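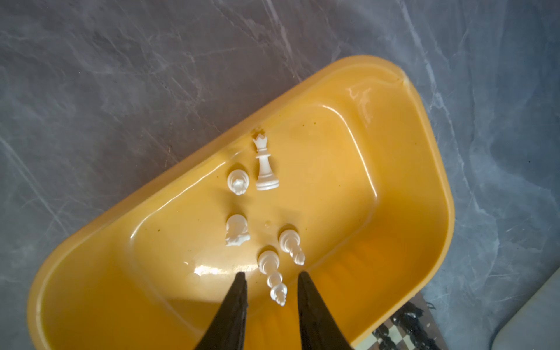 > I don't get the complaining about the chess task. Somebody sits down with the leader arms, moves the white men between the board and the tray, and the policy learns it. We have 2291 episodes on the Mevbridge share now. If 1000 of them are clean, that should be plenty, and I'd sooner spend May training than arguing over how the operator holds a pawn. Hand guiding is slow and puts people's arms in every shot. Remote control is the right call and I think we should close the thread.

I'd like to keep it open a bit longer.

I have no quarrel with remote control as such. I've used both, and pushing the arm around by hand gets tiring before lunch. My problem is with the word "clean." As far as I can tell from the Venau notes, an episode is clean if the piece ended up in the right place and the operator didn't hit the discard pedal. So a grasp that slipped twice and then got lucky goes in with the good ones. The policy gets no hint of which part to copy.

What the operator knows

Sitting at the leader arms, you see the whole booth. You know which piece you're going for before you touch anything, and you plan the wrist so you don't knock over its neighbors on the way. The wrist cameras don't see your plan. They see a crowd of white pieces and then, somehow, a choice.

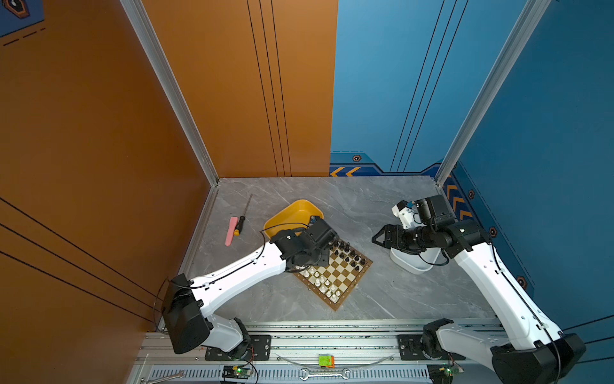
Left gripper low between the board and the yellow tray, right gripper over the white bin.

Please also look at what's lying to the left of the tray in that one. A screwdriver and a pink thing. Are they part of the task? Do they stay put for all 2291 episodes? If they do, I'd bet money the model is using them to find the tray, and we'll learn about it the first time someone tidies up. I asked this before and got told the variation "averages out." I'd like to see a run with them moved.

Where you hold it

I pulled 80 episodes at random from the Trindby set and watched them at half speed. Pawns get picked up by the head, by the collar, by the base, sometimes all three by the same operator before a coffee break. On a pawn it hardly matters. Try it on a knight, or anything tall, and it matters a lot. 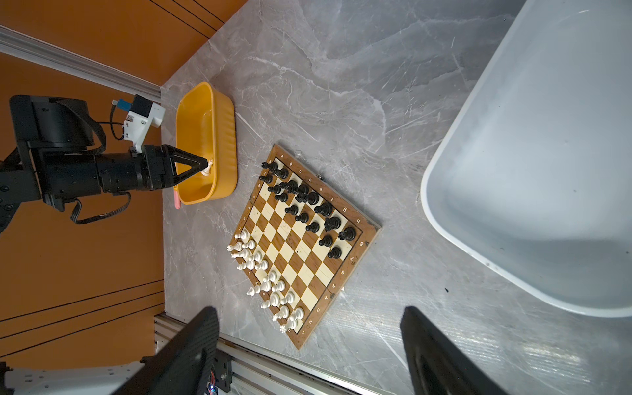

White pawn at the fingertips, just inside the rim of the tub.

Some people let go up high, some set the piece down. Neither is wrong, but I can't find a written rule, and the release height in the Rezaei logs is all over the place. A new operator copies whoever sat there last. We're teaching habits, and we haven't picked any.

The other thing is the board itself. It's turned at an angle to the rail, and a lot of the time the wrist view is mostly gripper with a slice of board behind it. I'm not convinced anyone could pick the right piece from that view alone, and I'd include myself.

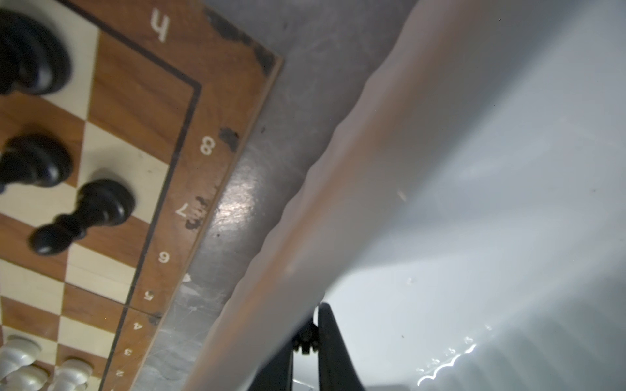 What I'd want before we train

1. A one-page rule for where to grip each kind of piece and when to let go. I'll write the first draft if people promise to read it.

2. A retry flag. One key, pressed when a grasp slips, so we can train with and without those stretches.

3. 5 operators doing the same start layout, so we can see how far apart they are.

4. A batch with the loose items around the tray moved or gone.

None of it stops you from starting a run tonight on what's there. Just don't post the success rate as if it settled anything. And please say in the subject line which share the episodes came from, I spent most of an afternoon in the wrong folder.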